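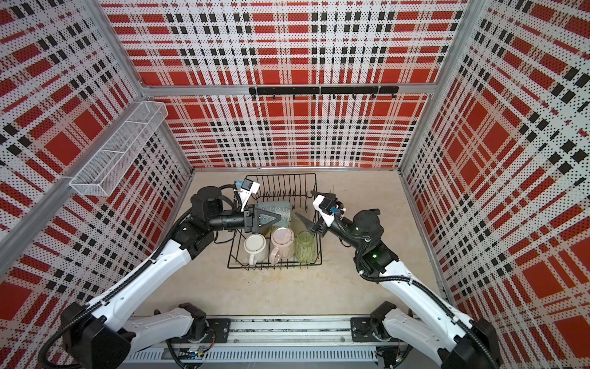
1. 식기 건조대와 컵

홈 | 점검일지 | 비품 | 게시판

2020년 7월 15일 | 글쓴이 Rizwan Lashari

[확인] 건조대 위치
바닥 한가운데 놓인 검은 철제 건조대예요. 저는 벽에서 좀 떨어진 이 자리가 좋더라고요. 다음 점검 때도 여기 그대로 두기로 해요!

[확인] 앞줄
흰 머그, 연분홍 머그, 연두색 유리 텀블러까지 한 줄로 잘 들어가 있어요. 머그 손잡이가 앞쪽이라 꺼내기 편하겠네요. 이가 나간 데가 없는지는 하나씩 손으로 돌려 가며 봐 주세요. 저는 지난 6월에 Brastow 컵 테두리를 대충 보고 넘겼다가 손끝을 살짝 베였거든요 (반창고는 303호 서랍에 있어요).

[주의] 뒷줄
점박이 무늬의 긴 청록빛 유리잔은 앞줄에 일부 가려 있어요. 꺼낼 땐 꼭 앞 컵부터 빼 주세요. 그 오른쪽 투명한 잔은 살짝 기울어 건조대 살에 기대어 있는데, 저라면 똑바로 세워 둘 것 같아요. 유리끼리 닿지 않게 간격도 조금만 더요!

2. 벽과 걸이

[확인] 타공판
빨강, 하양, 검정 체크무늬 판이 세 면을 두르고 있죠. 저는 이 무늬 정말 마음에 들어요. Grasia 쪽 방은 전부 회색이라 영 심심하거든요. 판을 손바닥으로 눌러 보고 덜컹거리면 알루미늄 기둥 쪽 나사부터 조여 주세요.

[확인] 검은 고리 걸이
걸린 것 없음. 행주는 걸어도 되는데 머그는 걸지 말아 주세요, 떨어지면 바로 밑이 유리잔이에요.

[확인] 왼쪽 벽 흰 철망 바구니
비어 있고 안에 칸막이가 있어요. 수세미나 솔 같은 가벼운 것만 넣기로 해요. 우리 규정으로는 최대 2,000g까지인데, 저는 그 절반만 돼도 불안해서 덜어 내는 편이에요.

3. 다음 점검 전까지

[ ] 뒷줄 기울어진 잔 세우기
[ ] 건조대 살 끝 코팅 상태 만져 보기 (장갑 끼고요)
[ ] 건조대 밑바닥 닦기, 물은 40도 정도면 충분해요
[ ] 바구니 고정 고리 흔들어 보기
[ ] Murkatlow 창고에 예비 머그 남았는지 묻기

Camargo 방 점검표는 아직 제 책상에 있어요. 급하신 분은 내선 125로 전화 주세요, 오후엔 거의 자리에 있습니다.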